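Yellow leaves on my tomatoes
Posted by Leena Lehtinen, July 14, 2021
Print | E-mail

My tomatoes went in the ground in May and now the bottom leaves are going yellow – the tops look fine. Do I feed them or leave them alone?
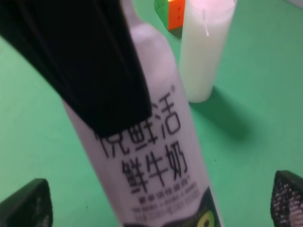
They're in full sun and I water every evening, just a splash.

Heikki Peltonen
Mine do that every year here in Cotholm! Pull off the yellow ones, and try a good soak every 2 or 3 days instead of the splash.
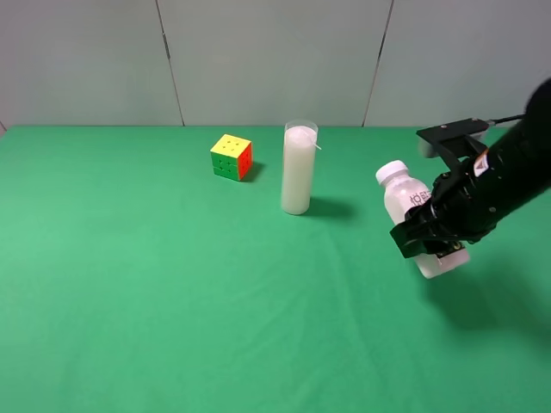 Mulch helps too – I use old straw.

Irja Ahonen
Could be blight. Any brown spots?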